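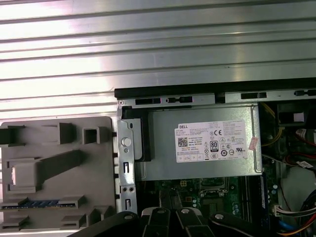 Office tower, side panel off. Dell power supply with the spec label.

Arthorpe Agents Board > Business Operations > Transaction files and record keeping

Topic: Moving closed files off the office machine before switching brokerages

ridgeline_re
I'm moving my license from a small independent to a larger shop in March. My closed files are on the office desktop, in folders by street address. The new broker uses Rilum for transaction management. The old broker uses nothing, just the folders and a backup drive.

What am I allowed to take, and what is the cleanest way to do it? I have 2 active listings and 4 buyers under agreement. I'm mostly asking about the closed side.

Cheuk-hei Sin
Separate the two questions first. The transaction file belongs to the brokerage in most states. Your contact database may or may not belong to you, depending on the independent contractor agreement. Read that agreement before you copy anything.

For closed files, the usual request is a written one to the broker asking for copies of files where you were the agent of record. Some brokers agree, some give you a summary sheet per closing.

plat_map_pete
Just copy the folders. You did the work. I have changed brokerages twice and kept everything both times.

Cheuk-hei Sin
Doing the work doesn't settle who holds the record. The broker has the retention duty and answers for it in an audit. Those folders also contain bank statements, preapproval letters and wire instructions belonging to clients. If your personal copy leaks, you are the one explaining why you had it.

plat_map_pete
My state lets agents keep copies. I asked. Not every state is yours.

Cheuk-hei Sin
Fine, then it's state specific and the OP should call the commission. I'd still get the broker's consent in writing.

ridgeline_re
Agreement says "client information developed by Associate remains available to Associate after termination." It says nothing on transaction files. I read "available" as weaker than "property of."

Yu-ting Chiang
I run operations for a mid-size office and handle these departures. "Available" normally means we export your contacts and you get a copy. It doesn't mean the file with everybody's financials goes with you.

What I send a departing agent:
Contact export as CSV, with name, phone, email, mailing address and closing date.
Closing list with address, side, sale price, commission paid.
Copies of the agent's own commission statements.
Signed release letters for any listing the broker has agreed to let go.

The closing list is the part people forget to ask for. You will want it for production verification at the new place and for your taxes.

ridgeline_re
Helpful. Does Rilum take a CSV directly?

Yu-ting Chiang
Yes, for contacts. Column headers have to match their template. Split first and last name into separate columns before you import or you will be fixing it by hand. Closed transactions have to be keyed in one at a time. I would enter only the last two years and leave the rest in a spreadsheet.

lockbox_lena
Disagree on two years. Past clients from year five or six are the ones getting ready to sell again. If the closing date isn't in the CRM, the anniversary reminder never fires.

Yu-ting Chiang
The closing date is in the contact export, so the reminder works off that. You don't need the full transaction record for it.

lockbox_lena
OK, missed that line. Withdrawn. I use Pruvside for reminders and it reads the date from the transaction only, so check which field yours uses.

plat_map_pete
What about the listings? Those matter more than old folders.

Cheuk-hei Sin
Listing agreements are with the broker, so they stay unless the broker releases them. Same for the buyer agreements. Ask for the release before you give notice of a transfer date, and get the referral split in writing if any of them stay behind.

ridgeline_re
Talked to my broker, Mr. Lui. He will do the contact export and the closing list, and he will release both listings. Buyer agreements he wants to take case by case. One is already in escrow and will close under him at my current split. I'm putting all of it in an email and asking him to reply with his approval before I file the transfer.

Cheuk-hei Sin
Add the expected closing date for the escrow one, and who pays the E&O deductible if there is a claim on it later.

ridgeline_re
Added both. Sending it this afternoon.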